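Begoña Toledo
Jun 26, 2019

Thread on how we teach a robot to do the dishes by hand, because so many of you asked after my post last night. I drive robots for a living. Yes, it's a real job. No, my mother doesn't get it either.

1/ Quick background. I'm on the kitchen team at Partanen, in the Ukbridge office. We have two ways of showing a robot a task. You can grab its arms and push them through the motion, or you can sit a little way off with a pair of controllers and steer. I do both, and I have strong feelings about which one is better (it depends, sorry!).

2/ Grabbing the arms is what we call hand guiding. The motors go soft and you walk the whole thing through the move like you're teaching a kid to swing a bat. Great for one big sweeping motion. Terrible for dishes, at least for me. My own hands get in the way of the cameras, and my shoulders are toast after an hour.

3/ So for sink work I steer. I see what the robot sees from its head, on a screen, and its two arms follow my two hands. First day, I spent the whole morning going left when I meant right. Second day I dreamed about it.

4/ The sink list we're on right now is called Braddale (we name them after places, don't ask me who picks). Braddale is 822 starting layouts. Same sink, stuff in different spots. Plate flat, plate tilted, sponge here, sponge there. Somebody sets it up, I drive, we reset, I drive again.

5/ People figure the plate is the hard part. A plate is fine! A plate has a rim, you come at the rim, you close, you lift. What gets me is chopsticks. They're thin, they roll, and black ones down in a metal sink with all those soft reflections are a pain to judge on a screen. I can never tell how far off the bottom my fingers are.

6/ My trick, for anyone who does this work: don't go for the middle of the stick. Go for an end that's resting up on something, so there's air under it. If two of them are crossed, take the top one first and take it slow. The robot will copy your hurry. Whatever nervous little jiggle you do at the end, it learns that too, and then you get to watch it jiggle for a month.

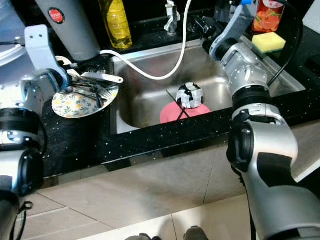
7/ Pink plate layouts are my favorites, just for the color. When you stare at steel and black stone all day, a pink plate is a gift. I can find it in the corner of my eye while I'm checking on the other arm.

8/ Things I've learned to think about before I even move: where's the faucet, where are the cables, and which arm has the shorter trip. A gripper that swings in high past the faucet has to come down again on the near side, and that's where I used to bump. These days I park one arm back and let the other one do the reaching.

9/ Somebody asked if clutter around the sink is on purpose. Yes! Real counters have forks and bottles and a sponge on them. If I only ever showed it a bare counter, it would be lost in your kitchen in 3 seconds. It would be lost in mine in less.

10/ How many times do I have to show it? More than you'd like. I looked at my counter before I left today and I'm at 2610 saved runs since I started on dishes. That doesn't include the ones I threw out, and I throw out plenty. Dropped something and fumbled the pickup, gone. Stopped halfway to scratch my nose, gone.

11/ We do keep a few of the messy ones, though. If I miss the grab, back off, and get it on the next try, that run is gold. The robot needs to see what getting out of trouble looks like. My coworkers on the Sutudon side (they write the software we steer with) ask for those by name now. "Got any good misses?" Always.

12/ Does it feel anything like using your own hands? Kinda. There's no touch on our setup, so you learn to squeeze with your eyes. You watch for the plate to shift a hair, and that's your contact. After a long day I go home and catch myself reaching for a mug really, really slowly, elbow out, like a crane. My husband has video.

13/ Best advice I got when I started: breathe out when you close the gripper. Sounds silly, works great. Second best was to take a break after every 2 layouts on the bad days. I skip that one a lot and always pay for it.

14/ For those asking how to get into this: I was a dental assistant. We've also got a guy who drove a forklift and a woman who played a whole lot of piano. Steady hands, patience, okay with doing the same thing over and over. They train you on the rest.

15/ Cups and glasses start in July and I'm already nervous about the glasses. If you've got questions, put them under this one and I'll get to them after dinner. And yes, I still have to do my own dishes tonight. By hand. Both kinds of by hand!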